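Refaire la chambre du fond, deuxième partie

décembre 2023

J'avais laissé la chambre du fond au moment où les murs étaient secs et où le lit attendait encore dans le couloir, debout contre la bibliothèque. Depuis, on a pu passer à la suite : remonter le lit, choisir le linge, ranger ce qui traînait. Je note tout ça tant que je m'en souviens, parce que plusieurs personnes m'ont demandé les détails après le premier billet.

Les murs d'abord. La couleur est un crème assez chaud, de chez Pandetti, en finition mate. J'avais hésité avec un blanc franc, comme au plafond, mais la pièce donne au nord et j'avais peur que l'ensemble devienne gris l'hiver. Il a fallu deux couches, plus une reprise derrière la porte où l'ancien papier peint avait laissé des traces de colle. Catherine Forsyth, ma voisine du dessus, m'avait prêté son rouleau à long manche et je le recommande à tous ceux qui ont mal aux épaules. Le plafond est resté blanc, une seule couche a suffi.

Pour le lit, nous avons gardé l'ancien sommier. Il grinçait d'un côté. J'ai resserré les 14 vis des équerres et remplacé une latte fendue, ce qui m'a pris une soirée. La tête de lit blanche, avec sa rangée de petits points foncés en haut, vient de chez ma tante. Je l'avais oubliée à la cave pendant des années. Elle était sale mais pas abîmée : un lavage à l'eau tiède avec un peu de savon noir, une éponge non abrasive, et c'était réglé. J'ai quand même frotté chaque point avec un coton-tige, et c'est long.

La question du linge nous a occupés plus que la peinture. Avant, nous avions une couette épaisse toute l'année, que l'on repoussait au pied du lit dès le mois d'avril et qui finissait par terre. J'ai voulu essayer autre chose : un drap-housse foncé, un dessus-de-lit matelassé par-dessus, et une couverture pliée en réserve. Le drap est d'un gris qui tire sur le mauve. Sur l'étiquette du magasin, c'était « brume », ce qui ne veut pas dire grand-chose. Il est un peu plus sombre que ce que j'avais imaginé, et les poils du chat s'y voient. En revanche il ne bouge pas, même sur notre matelas qui est plus haut que la moyenne.

Le dessus-de-lit est blanc, matelassé, avec un quadrillage écossais marron. Syahrul Wuisan, avec qui je partage l'appartement, le trouvait trop campagne. Je l'ai pris quand même, et il s'y est fait. Il venait d'une petite boutique, Jernora, qui vidait ses rayons avant de déménager, et je n'ai pas trouvé d'autre modèle à ce prix. Petit conseil si vous achetez ce genre d'article : mesurez l'épaisseur du matelas avant de partir. La largeur indiquée ne tient pas compte de ce qui doit retomber sur les côtés. Le mien retombe bien d'un côté et un peu moins de l'autre si je ne le centre pas.

Pour le lavage, j'ai fait une erreur la première fois. Je l'ai mis en machine avec les serviettes, à 40 degrés, et il est ressorti avec le rembourrage tassé dans un coin. Il faut le laver seul, à 30, avec un essorage modéré, puis le secouer par les quatre coins avant de l'étendre. Sur l'étendoir, je le pose à cheval sur 8 fils pour que l'air circule entre les deux épaisseurs. En janvier, il faudra sans doute compter deux jours complets de séchage, vu que la pièce d'à côté n'est presque pas chauffée.

J'ai aussi changé ma façon de faire le lit. Je commence par tendre le drap, en partant du coin contre le mur, le plus difficile d'accès. Ensuite je plie le dessus-de-lit en deux dans le sens de la longueur, je le pose sur une moitié du matelas et je le déplie vers l'autre côté. De cette façon je ne fais le tour du lit qu'une fois. Seule, je mets moins de deux minutes. À deux c'est plus rapide, à condition que l'autre ne tire pas plus fort que vous.

Reste le problème des affaires posées dessus. Un lit fait, chez nous, devient une table dans l'heure qui suit : les vestes, les sacs, le courrier, les casquettes. J'avais acheté une patère à 7 crochets de la marque Wibisono pour le mur à côté de la porte, en pensant que cela suffirait. Les crochets sont trop rapprochés pour de vrais manteaux. On peut en utiliser un sur deux pour les manteaux et garder les autres pour les petites choses, les foulards, les clés, une casquette.

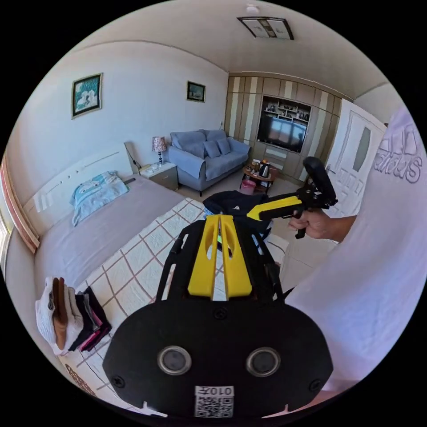 La casquette noire, en particulier, n'a jamais passé une nuit sur son crochet. J'ai fini par céder et je compte installer une petite étagère à hauteur de main, juste à l'entrée, parce que le geste de poser est plus naturel que celui d'accrocher. Syahrul propose une simple planche avec un rebord. Je préférerais quelque chose de fermé -- la poussière se voit vite sur le tissu noir -- mais un couvercle, il faut l'ouvrir, et je nous connais.

Pour l'armoire, j'ai fait un tri assez sévère. Tout ce qui n'avait pas été porté depuis deux hivers est parti, sauf une robe et un costume. Les draps sont maintenant rangés par parure, chaque parure glissée dans une de ses taies. C'est une vieille méthode, ma mère faisait pareil, et on évite de chercher la deuxième taie au fond de la pile. Les couvertures vont sur l'étagère du haut, pliées en trois puis roulées. Roulées, elles tiennent mieux que pliées à plat et on peut en sortir une sans faire tomber le reste.

Côté éclairage, rien de définitif. La lampe de chevet Flevesar que j'avais commandée est arrivée avec un interrupteur défectueux. Je l'ai renvoyée et j'attends le remboursement. En attendant, j'utilise la lampe du bureau, posée par terre, et ce n'est pas très pratique pour lire. Si quelqu'un connaît une applique qui se fixe sans percer, avec un câble d'au moins deux mètres, je suis preneuse. La prise est du mauvais côté du lit et je ne veux pas de rallonge qui passe sous les pieds.

Quelques remarques sur le budget, puisqu'on me pose la question. Le poste le plus lourd a été la peinture, avec les bâches, le ruban et l'enduit qu'on oublie toujours de compter. Le dessus-de-lit vient ensuite, puis la patère. La tête de lit n'a rien coûté, à part le trajet jusqu'à la cave et un dos un peu raide le lendemain. Je n'ai pas acheté de coussins décoratifs. Nous en avions avant et ils passaient leurs nuits sur la chaise.

Il reste à faire : les plinthes, qui ont reçu des gouttes de crème malgré le ruban, la poignée de l'armoire qui tourne dans le vide, et les rideaux. Pour les rideaux, j'ai pris les mesures deux fois et j'ai obtenu deux résultats différents. Je recommencerai avec le mètre de Catherine, le mien a perdu son crochet au bout. Je pense à un lin assez lourd, dans un ton proche du marron des carreaux, mais j'attends de voir un échantillon dans la pièce avant de commander quoi que ce soit.

Les plinthes seront pour janvier, s'il fait assez doux pour laisser la fenêtre ouverte une journée entière.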